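Chapter 6
Small Goods, Small Rooms: How Households Store What They Use

6.1 Introduction

In the earlier chapters we studied the house from the outside: its walls, its roof, and the way it stands to the street. Now we go in. The present chapter treats the storage of daily goods in small dwellings, and it asks why some rooms can hold many things with little trouble while other rooms of the same size become hard to live in.

The word "storage" is used in this book in a wide sense. It covers the closet and the shelf, but also the chair where a coat is left overnight, the windowsill, and the floor under the bed. A student who looks only at furniture made for storage will miss a large part of the matter. In the Hustham survey, which we will meet several times in this chapter, 913 rooms were visited, and in most of them the surfaces that were not made for storage carried more objects than the shelves did.

6.2 Three kinds of distance

The first idea we need is distance. A thing can be within the reach of the arm, within a few steps, or in another room. We call these the near, the middle and the far zone. The limits between them are not sharp, and they depend on the person. For somebody who sits most of the day, the near zone is low and narrow. For a tall person who cooks, it goes up to the second shelf.

The surveyors in Prorkstead found that objects move toward the near zone during the week and are carried back only when there is a special occasion, such as a visit. This slow movement is named drift. Drift is stronger in November and the winter months, when the people of that town spend more hours at home, and it is weaker in households where two or more persons share the work of putting away.

It should be noted that drift is not a fault of character. The older manuals on housekeeping, for instance those printed in Penry for young couples, spoke of it almost as a moral question. We do not follow them in this.

6.3 The small table

Among all pieces of furniture, the small table shows drift most clearly. It has no doors, it is light enough to be moved, and it stands usually beside the place where a person rests. In the Bekmont apartments, where the main room measured 10 feet on its shorter side, the small table served for eating, for writing and for the keeping of medicine, often within one day. 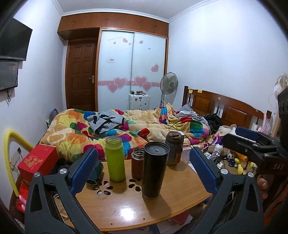

Why do the objects on a small table change more often than the objects on a shelf?

The table belongs to the near zone, so things are put on it for the next hour and taken away when another use begins, while a shelf receives things that are meant to stay.

From this it follows that a count made at a single visit tells us little about a table. The Hustham surveyors returned to each room in the evening for this reason, and section 6.4 explains how their two lists were compared.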